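Musis compara dos pinzas y dos controladores para su brazo de mesa

Primeros resultados, todavía provisionales. El informe completo, en abril

12 de febrero de 2019

El laboratorio Musis ha cerrado la primera ronda de pruebas de su comparativa de pinzas. Dos modelos, el de Goltton y el de Lodhi, montados por turnos en el mismo brazo y sobre la misma mesa. Resultado rápido: gana Goltton en piezas pequeñas, gana Lodhi en bordes finos. Y el controlador pesa más de lo que se pensaba.

Los números. 3,075 intentos de agarre en total, repartidos a partes iguales entre las combinaciones de pinza y controlador, salvo la última tanda, que se quedó corta por un corte de luz. Cada sesión, 200 intentos como máximo. Después, parada, revisión de tornillos y recalibrado de la cámara. El equipo no publica aún los porcentajes de acierto; quiere repetir antes las sesiones con más fallos.

La pinza de Goltton lleva dedos cortos, rígidos, con almohadilla de goma. Cierra rápido. Con frutas de juguete va muy bien, dicen en Musis, incluso cuando la pieza queda tumbada o pegada a otra. Con los platos, mal. El dedo es demasiado grueso para entrar por debajo del canto y acaba empujando el plato por la mesa. En una de las sesiones hubo que parar 5 veces por eso mismo.

La de Lodhi es otra cosa. Dedos largos, algo flexibles, más lentos. Entra bien en el borde de un cuenco o de un plato y no lo arrastra. A cambio, las piezas pequeñas se le escurren, sobre todo las redondeadas. También se desgasta antes: las puntas ya se han cambiado una vez, y el recambio tardó en llegar mas de lo previsto.

En cuanto a los controladores, se probaron el de serie del brazo y el de Sirkar, que regula la fuerza de cierre durante el agarre. Con el de serie, la pinza cierra hasta una posición fija y ya está. Si el objeto se ha movido unos milímetros, aprieta de más o aprieta el aire. Con el de Sirkar los fallos de ese tipo bajan, sobre todo con los dedos de Lodhi. Pega: la puesta a punto. Casi una mañana entera por cada cambio de pinza, y la documentación es floja (hay un capítulo sobre filtros que remite a otro que no existe).

La cámara no entraba en la comparativa, pero ha dado guerra. Los reflejos sobre superficies claras confundían el cálculo de altura y el brazo se quedaba corto al bajar. Se arregló a medias, con luz más difusa y bajando la exposición. Para la segunda ronda se estudia añadir otra cámara lateral. Sin decidir.

Para el montaje se optó por cosas de cocina: vajilla, fruta de juguete, un horno pequeño de sobremesa. Formas distintas, tamaños distintos, todo fácil de reponer. Los objetos se recolocan entre intentos siguiendo una lista sorteada, igual para las dos pinzas, y una parte de las tareas consiste en dejar la fruta dentro de un cuenco.
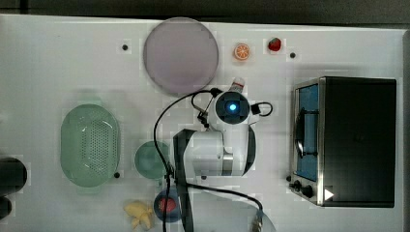

El cableado ha sido la otra queja. El cable de la pinza tira del brazo en los giros amplios y cambia un poco la posición final, poco, pero suficiente para fallar un agarre fino. Con la de Goltton se nota menos porque el conector sale hacia atrás. Con la de Lodhi hubo que rehacer el recorrido y dejar más holgura. Musis ha pedido a los dos fabricantes un conector acodado. Goltton ha contestado que lo mira; Lodhi, de momento, nada.

La segunda ronda empieza en cuanto llegue el juego nuevo de puntas. Mismo brazo, mismas tareas, y se suma una prueba de apertura de la puerta del horno, que en la primera se dejó fuera por falta de tiempo. El controlador de Sirkar se usará con una versión de software mas reciente, así que habrá que repetir también parte de lo anterior para que las cifras se puedan comparar.

Del precio, poco que contar. La pinza de Lodhi cuesta más y gasta recambios; la de Goltton se vende con el adaptador incluido. Ninguna de las dos ha sido cedida: Musis las compró por su cuenta, igual que el controlador.

Los datos en bruto y los vídeos de las sesiones se publicarán junto con el informe, en abril. Quien quiera el protocolo de pruebas antes de esa fecha puede pedirlo ya al laboratorio a través de su formulario de contacto.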